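Small Parts, Big Mess: How I Finally Got My Workbench Drawers Under Control

5 Sep 2020

I have been meaning to write this one up for ages, and then my bench got so bad over the summer that I couldn't find a plain old wood screw without tipping out a coffee can. So I spent most of a week sorting, and I'm going to tell you what worked for me while I still remember it. Grab a drink, it's a long one (you know me).

First, the dumping. I know everyone says to go one drawer at a time, and I tried that, and all I did was move the same mystery washers from one drawer to the next. What I do now is spread an old bedsheet over the floor and tip everything out on it. Everything! The sheet matters more than you'd think. When you're finished you pick it up by the corners and funnel whatever is left straight into the trash, and you don't spend the evening crawling around with a dustpan. Light colored sheet, please. I used a navy one the first time and lost a whole family of black drywall screws on it.

For the first pass, don't be fussy. I make big piles: things that screw in, things that nail in, things that hang stuff up, electrical bits, and "what on earth." Length and thread can wait. If you start measuring screws at this stage you will still be sitting there at midnight, and your knees will hate you.

A magnet is your best friend here. I keep one of those flat ones inside a sandwich bag turned inside out. Run it over the pile, let it grab all the steel, then pull the bag right side out around the whole lot and the magnet slides free with the screws left in the bag. Brass and aluminum stay behind on the sheet, so you've done a bit of sorting for nothing.

Now, containers. I have bought so many containers. The one I keep going back to is the Galtemo drawer cabinet, the medium size, because the little drawers have a stop at the back and you can't yank them clean out and throw picture hooks across the garage. (Ask me how I learned to care about that.) The Skunura ones look nicer, I'll give them that, but the dividers wander. If you already own a set with dividers that wander, a thin bead of hot glue along the bottom edge holds them fine, and it peels off later if you change your mind.

Baby food jars are still great for the odds and ends. Screw the lids to the underside of a shelf, two screws per lid so they can't spin, and then twist the jars up into them. Don't put them over the spot where you hammer. Mine were over the spot where I hammer.

Labels! I used to write on masking tape and it would curl up and drop off by October. What holds up for me is a strip of white paper cut to size, with clear packing tape over it that goes a little past the paper on every side. For anything with screws in it I also hot glue one of the actual screws to the front of the drawer. You can spot what you want from across the garage without your glasses, and guests who want to "help" can put things back in the right place.

Let me say something about how many of a thing to keep, because this is where I went wrong for years. I once bought a bucket of 3000 deck screws since it was such a good price per screw, and I am still working through them, and I don't even have that deck anymore. A box of 500 would have been plenty. For the stuff I use now and then, like hinge screws or cup hooks, I keep what fits in one small drawer and the rest goes to the swap shelf down the road. When the drawer gets down to the last 6 or so, I put it on the shopping list.

Rust is the other headache if your bench lives in a garage like mine. I save the little silica packets from shoe boxes and drop one in each drawer. For the bigger bins I make my own out of plain rice in a scrap of old pantyhose, tied off with string, and I change it when I think of it. A wipe of paste wax on the good chisels before the damp weather sets in does wonders too. Just a thin coat, buffed off with a rag, or it gets gummy and picks up sawdust.

The thing that has changed my work more than any cabinet, though, is using a tray. Before I take anything apart, a lamp, a cabinet door, a leaky faucet, I get a shallow tray out and every single piece goes in it. Mine is a cafeteria tray from a school sale. A cookie sheet with a lip is fine. Whatever you use, you want a low rim so nothing rolls off, but low enough that you can get your fingers under a tiny washer without a fight.

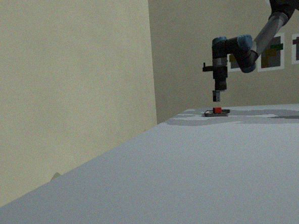
I lay the parts out in the order they came off, left to right, and go backwards when I put it all together again. If I have to stop for supper, the whole tray goes up on the high shelf where the cat won't bother it. A damp paper towel in the bottom stops little springs from skating around (wring it out well first, or you're back to the rust problem). A piece of that rubbery shelf liner works too, and you can rinse it when it gets grubby. I cut mine from a roll of Olvera liner that was left over from the kitchen cupboards.

For the bench top itself, I've made one rule and I mostly stick to it: the last few minutes of any job belong to clearing up. Tools go home, parts go back to drawers, and the stuff that doesn't have a home goes in one shoebox with MISC on it. When the shoebox is full, I have to deal with it before I start anything new. I've cheated once or twice by getting a bigger shoebox.

A few odds and ends before I go. Store sandpaper flat, in a file folder, with the grit written on the tab. Keep a stub of candle near the screws, and rub the threads on it before you drive into hardwood. Old dish tubs make very good drawers for spray cans if you put runners under a shelf for them. If your tape measure has gone sticky, pull it all the way out, wipe it down with a bit of mineral spirits on a rag, and let it dry before you reel it in. And throw out dried-up glue. I found a bottle of Penmont wood glue so old it had turned into a solid amber lump, and I'd moved house with it!

I did count what came out of the "what on earth" pile, only because a neighbor bet me it was under a hundred. It was more than 611 pieces, and I quit counting there because my tea was getting cold. I kept a handful of them. One looks like it belongs to the dryer, so I'm going to go and have a look behind it tomorrow.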